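September, edit room notebook

Picking up from the last entry. The Michalski cut is still on the old workstation and I've left it there until the audio is sorted. Everything below is about the Drolard interviews, the long version for their training site and the short ones for socials.

Morning

Relinked all the proxies. The drive came back from Krystyna with the folders renamed, so the project opened with 511 clips offline. Pointed it at the new top folder and it found most of them by itself. The leftovers were second-camera files where the card had been copied twice under two names. Matched those by timecode and start frame, then threw out the duplicate folder (it's still on the backup if I'm wrong).

Note for anyone opening this project: use the bin called SELECTS 2. The one called SELECTS is Wanda's first pass and has a couple of answers the client asked us to drop.

Sync was fine on the first three interviews. The fourth drifts. By the end of the take the lav is visibly behind the lips, maybe four frames. Checked the sample rate and it's 48k on both, so I think the recorder was running free with no timecode box on it. I cut the take at every question and re-synced each piece on the first hard consonant. Took most of the morning. Stretching the whole file would have been quicker, but I tried that on the Plorberg job and there was a faint warble on the long vowels that I couldn't unhear afterwards.

Colour

Camera A is a bit green in the shadows and camera B is warmer. Matched B to A first, then graded both together with an adjustment layer. Skin sits a touch over the line on the scope for the second speaker and I'm leaving it, she had the window on her. Wanda wants less contrast on the whole thing. Saved hers as grade_WB and mine as grade_v4 so Krystyna can flip between them.

The white wall behind the third speaker bands badly once it's compressed. Added a small amount of grain on that shot only and exported a test at the delivery bitrate. Better. Still there if you go looking on the big monitor, gone on a phone.

Afternoon

Rough assembly of the long version is done. It came out at about 50 minutes and the agreement says 40, so it needs a proper haircut. Candidates:

The whole answer on scheduling, which repeats the first speaker.
The walk to the loading dock. Nice to look at, says nothing.
Second half of the closing question, from "and the other thing is".

Wanda has asked to keep the loading dock. I'd keep the first shot and lose the rest, with the voice carrying over from the previous answer.

Music: temp track is the slow one from the Triton library. Do not let it go out, we've only licensed it for the shorts. It's muted on A7 and labelled TEMP in red.
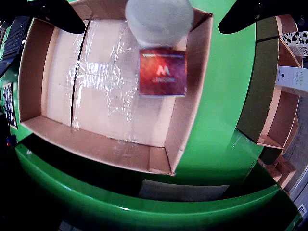
Captions came back from the transcriber with "lead time" spelled three ways and the company name wrong all through. Find and replace fixed the name. Did the rest by hand. Line length is set to two lines at most, and I broke the lines at the commas where I could. The client's player puts the captions quite low, so anything with a lower third needs the captions moved up for those few seconds. I've put yellow markers at each one.

Export crashed twice at the same spot. It was the noise reduction on the fourth interview stacked on top of the grain, and the card ran out of memory. Rendered that section out to an intermediate, dropped it back in on V3 and the export went through. Original clips are disabled underneath, not deleted.

Disk check: 800 GB free on the array after clearing the old render cache. Enough for this job and the start of the next, but the Plorberg rushes ought to go to archive before then.

4:40 pm. Review link sent to Krystyna. She'll watch tonight and put her notes on the timeline, no emails this time please.

Still to do

Trim to length once we've agreed on the dock.
Room tone under the gaps in interview four, it drops to dead silence in at least two places.
Vertical versions, reframed by hand. The auto reframe kept following the interviewer's elbow.
Ask Drolard for the logo as a vector. The one we have is a screen grab.
Put the good headphones back in the drawer.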